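Bahman Vahidi
Thread on drawer runners, drawer bottoms and where the snacks go. Repost from the old account, with corrections. 1/

Background for new followers: the kitchen cabinets came with the house. Face-frame boxes, wooden drawers, wooden runners, metal pulls. I have been working through the drawer bank since April, one drawer at a time, top to bottom.

2/ Symptom on the wide drawer: it racked. Pull on the left side of the front and the right side lagged, then the box jammed against the frame. Pull in the middle and it was fine. Everybody in this house pulls on the left.

3/ Racking has a few usual causes. Worn runner, box out of square, too much side clearance, or a bottom panel that has dropped and is dragging on the rail. Check the bottom panel first. It takes ten seconds with a flashlight and the drawer out.

4/ Mine was a worn runner on the right, with a groove you could feel with a fingernail. The box itself measured square. I took both diagonals inside the box with a pair of sticks clamped together. If the sticks fit both ways without resetting the clamp, it is square enough for a kitchen.

5/ Replacement runners are maple offcuts from Mahmoudi, the yard on the county road. They sell them by the bundle. You will reject a few for twist. I planed two to match the good part of the old left runner and left them a hair proud.

6/ Glue one end only, one screw at the other end in a slotted hole. The cabinet side moves with the seasons and the runner doesn't, at least along its length. Runners glued full length are how the last person split the side of the drawer two below this one.

7/ Wax: paste wax on the runner, paste wax on the bottom edge of the drawer side, buff, repeat. I used Stetside because there was a can open. Candle stubs also work. Do not use spray furniture polish, it gets gummy and then you are back at post 2.

8/ Side clearance. I was at a comfortable gap on the left and too much on the right. A strip of veneer glued to the cabinet side as a guide took up the difference. Total cost, one strip of veneer. Test fit before the glue goes on and again before it sets.

9/ Inside of the box: vacuum, damp rag, dry rag, leave it out overnight. No finish on the bottom panel. An oil finish in a closed drawer smells for months and the smell gets into food. Shellac would be OK if you feel you must. I left it bare and the grain looks fine.

10/ First load. The procedure is to put one light item in and cycle the drawer before filling it. A light item shows you how rough the stop is, as it slides when the drawer bangs. Sea salt chips went in first. 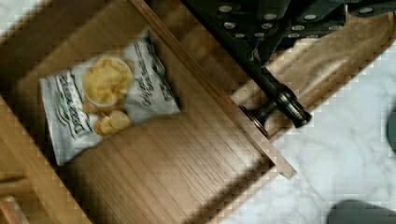
11/ Next is the stop. The original was a block nailed to the rear rail, and it had worked loose. I moved it forward slightly, so the front closes flush with the frame, and put a patch of thick felt on the face. Felt compresses over the first week. Set the block a touch forward to allow for it.

12/ Closing speed matters more with bags than with cans. Cans knock each other. Bags ride up, catch on the rail above and tear along the seal. If you store chips in a drawer, lay them flat and leave headroom. One layer. Standing them up on end looks tidier in catalogs.

13/ On dividers, since I get asked. I tried a spring-loaded set, the Clollel ones, in the utensil drawer. They hold fine against painted sides. Against bare wood they creep, and the rubber feet leave a mark. For a snack drawer I am not using dividers at all until I know what people put in it.

14/ Liner: no. A liner on a bare wood bottom traps crumbs underneath and hides them. Bare wood gets wiped. If the crumbs bother you, take the drawer out and tip it over the sink. That is the main argument for runners that let the box lift clear.

15/ Load limit. A solid wood bottom in a groove will carry a lot of chips and very few cast iron pans. If yours bows when you press the center with a flat hand, add a muntin down the middle, front to back, let into the front and screwed at the rear. I didn't need one here.

16/ Correction to the original thread. I said to wax the groove where the bottom panel sits. Don't. The panel has to float but it doesn't need help, and wax there will make any later repair a nuisance. Thanks to the three people who wrote in, one of them at length.

17/ Second correction. I gave the wrong screw for the slotted end. It should be a pan head with a washer. A countersunk head wedges itself into the slot and locks the runner, so the slot does nothing.

18/ Tools, total: block plane, two clamps, straightedge, the two sticks, a chisel for cleaning old glue off the cabinet side, a screwdriver. A shoulder plane would be nice. I used the chisel and took longer.

19/ Time: one evening for the runners, half an hour the next day for the guide and the stop. The waxing fits in while coffee is brewing.

20/ Reply to a question: yes, you can retrofit metal slides in a box like this, and Ustier makes a narrow set meant for face frames. You lose width on both sides and have to cut the box down or build a new one. For a drawer that holds snacks I wouldn't bother. For pots I might.

21/ Reply to another one: the drawer still pulls from the left. It tracks now. There is a slight rub in the last inch when the humidity is up, and I am leaving that alone until the heat has been on for a while. Plane a drawer in a damp spell and you get a sloppy drawer in winter.

22/ Next drawer down is the one with the split side. Glue is in, clamps come off Friday.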